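Teaching a kitchen that does not exist

Krajewska school robotics club, interview with the club leader

The robotics club at the Krajewska school meets in a former geography classroom, and the maps are still on the walls. When I came there, the students were sitting in pairs in front of the screens and almost not speaking. I had expected noise, motors, small wheels on the floor. The leader of the club, who teaches physics in the mornings, laughed when I said this.

"Everybody expects the wheels," she told me. "We have the wheels also, in the cupboard. But this year the older group wanted to make something with arms, and for two arms of good quality we do not have the money. So we work in simulation."

The project has the name Podano, which in Polish can mean "served", as with a meal. The students work with a simulated kitchen and a simulated robot with two arms, and they try to teach this robot to set out a breakfast. They began in February, with eight students. All eight are still in the group, and the leader is clearly proud of it, although she said it only when I asked her a second time.

I wanted to know why they chose a kitchen. She answered that it was the decision of the students and that she was against it in the beginning.

"I proposed cubes. Red cube, blue cube, put one on another. They looked at me with such pity. One girl said that her grandmother would never ask what a robot with cubes is for, but she would ask about breakfast. After this I had no more arguments."

A large part of the work consists of practice runs. One student steers the arms by hand controllers, the second watches the view and writes down what went wrong. Each run is saved, and later the saved runs are used to train the program which should do the same task without a person. On the day of my visit the club had 3609 saved runs. The number is written on the whiteboard and changed by whoever leaves last.

"Please do not be impressed by this," the leader said. "Many of them are bad. In one week we threw away 70, all from the same afternoon, because the controller was set for the wrong hand and we did not see it. The students were angry, first with the controller, then with me."

She opened two views from the work with the pastries for me and put them next to each other on her screen.

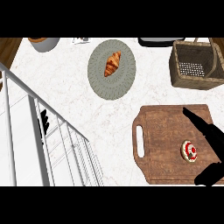
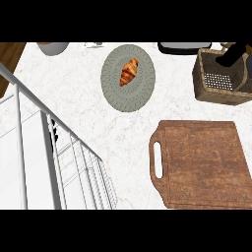

Two views from the simulated kitchen of the Podano project. In the first, the gripper is over the cutting board with the small round pastry; in the second, it reaches into the wicker basket. The croissant is on the placemat in both.

I asked what is the most difficult in a task like this. I was thinking that she would say the croissant, as it has an irregular shape. She said it is the basket.

"It has walls. When you go down with the gripper on a flat board, you have freedom, you can come from any side. With a basket you must decide the angle before you go in. And there is the handle, it goes over the top, and the students hit this handle so many times. In a real kitchen you would feel it in your hand. In the simulation you feel nothing, you only see that the arm has stopped and does not want to go more."

The view from above is also a problem, in her opinion. It shows well where the things are placed on the marble, but it is hard to judge from it how high the gripper is. The younger members of the group often believe that they already touch the object when there is still air under the fingers. To help with this, the students invented a rule among themselves: stop, count to two, look at the second view, and only then close. The rule is taped to the edge of each desk. I noticed that the older ones do not follow it.

For the software the club uses an educational license of a program called Trestell. It was paid from a small local grant, together with one stronger computer. The notes are kept in Dokeo, where every pair has its own page. I was allowed to read some of them. They are short and sometimes rude. "Arm 2 went through the table again," says one. Another says only "handle", with four exclamation marks.

We spoke also about the dish rack. It is big, with many thin wires, and I asked if anybody has to put something into it.

"Not this year," she said. "They want to. I told them, first make the breakfast, then we talk about washing up. Those thin wires are a terrible thing for a beginner. Maybe in the autumn, if the group stays together and I have the same timetable."

The club will show its work at the open day of the school. A trained program will get 30 attempts in front of the public, and the result will be written on a sheet of paper by the door, good or bad. The students discussed for a long time whether they should instead show a recording of the best attempt. They voted, and the recording lost by one vote. The leader did not vote.

"I was hoping for the recording," she admitted. "It is less stress. But I understand them. When they go to other competitions, they see only films where everything works, and they do not believe in these films anymore."

At the end I asked what the students learn here that they would not learn in her physics lessons. She thought about this for a while and then called one of the pairs to answer in her place. The boy said that he learned to write down the mistake at once, before he starts the next run, because later every mistake looks the same to him. The girl said that she learned how her partner gets tired. After a certain time he begins to move the arm faster, and then she takes the controllers from him, and he is allowed to complain until the break.

The group meets twice a week after lessons. New members are accepted from September, and no programming is required for the first months. One needs only patience and, according to the leader, a breakfast eaten before coming, as it is hard to look at croissants for two hours with an empty stomach.

2022-05-30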